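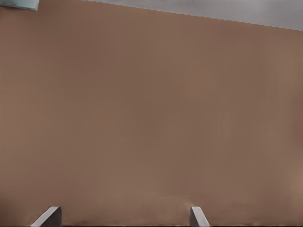

The Istby 104 is a portable pitching mound built for high school, college and adult league baseball. It is manufactured by Skesteck and sold to schools, park districts and indoor training facilities. The mound gives pitchers a consistent slope and landing area on turf, gym floors and infield dirt, and it can be moved by two adults. The standard surface color is Clay, a muted tan-brown, with no printed text on it. Green and Brick are available by special order, and team lettering may be added to any color.

Overview

The Istby 104 replaced the Istby 100 in February. The earlier model remains supported, and replacement turf, seam bolts and edge strips can still be ordered for it. The two models do not share a base, and halves from one should not be joined to halves from the other.

The mound is made in two halves that join along the center line, front to back. Each half has a closed-cell foam core bonded to a molded shell. The halves are drawn together by four recessed bolts, which are tightened from the sides with the supplied hex key. Once joined, the seam lies beneath the turf flap and does not come into contact with the pitcher's cleats.

The pitching rubber is a four-sided, regulation-size block. It may be rotated when one face becomes worn. Pitchers who work from the extreme first base or third base side of the rubber will find that the landing area extends far enough to either side to accept a normal stride. Coaches should still check the landing position of each new pitcher before full-effort throwing begins.

Intended use

The Istby 104 is suitable for games, bullpen sessions and supervised instruction. It is not intended for use as a batting platform, a fielding surface or a spectator step. Metal cleats are permitted on the Clay and Brick surfaces. Metal cleats are not permitted on the Green surface, which uses a shorter fiber.

League rules on portable mounds differ. Purchasers who plan to use the product in sanctioned play should confirm with their league office that a portable mound is accepted at their age level. Skesteck does not issue league approvals and cannot obtain them on behalf of a customer.

Specifications

Model: Istby 104
Length: 104 inches
Weight, both halves joined: 300 pounds
Construction: two-piece, foam core with molded shell
Rubber: four-sided, replaceable
Standard color: Clay
Special order colors: Green, Brick
Wheels: two per half, fold-away
Storage: flat or upright against a wall, with strap

Setup and placement

Place the halves on level ground with the wheels folded. Align the center line with home plate and measure from the back point of the plate to the front edge of the rubber, using a steel tape. Cloth tapes stretch and should not be used. When the distance is correct, tighten the bolts in the order marked on the shell, and press the turf flap down along its full length.

On infield dirt, rake the area flat before placing the mound and fill any low spot under the front edge. On gym floors, lay the supplied rubber mat first. The mound must not be dragged across a wood floor, with or without the mat.

Care of the surface

Sweep the turf after each day of use. A stiff push broom is sufficient for most soil. Stains may be cleaned with cold water and mild soap. Pressure washers, bleach and leaf blowers fitted with heaters will loosen the adhesive and will void the warranty. Let the turf dry completely before the halves are stacked or covered.

The landing area receives the heaviest wear. It is covered by a separate panel that can be lifted out and turned end for end. Skesteck recommends turning the panel after every 2,000 pitches and replacing it when the backing becomes visible. A replacement panel is included with each new mound.

Warranty

The shell and core are covered against defects in material and workmanship for three years from the date of delivery. Turf, rubber and wheels are covered for one year. Fading caused by sunlight is considered normal and is not covered. Mounds left outdoors through the winter without the fitted cover are excluded from turf coverage.

Claims should be made in writing and should include the serial number, which is stamped on the underside of the left half near the rear wheel.

Accessories

The Nyanda cover is a fitted vinyl cover with a drawstring hem, sized for the joined mound. It does not fit a single half stored upright. The Stidusmont transport cart carries both halves on edge and passes through a standard double door. Additional rubber mats, bolts and hex keys may be ordered by part number from the parts list.

Ordering

School and municipal purchase orders are accepted. Orders for standard Clay mounds ship from stock. Special order colors and lettering are made after artwork has been approved in writing, and these orders cannot be returned. Freight is quoted separately, and the customer must provide a loading dock or request liftgate service when the order is placed.

Questions about school and park district orders should be directed to Gladys Makori, Institutional Sales. Technical questions, including placement and warranty claims, should be directed to Teemu Eskola, Product Support.

Page last revised Sunday, April 12, 2026.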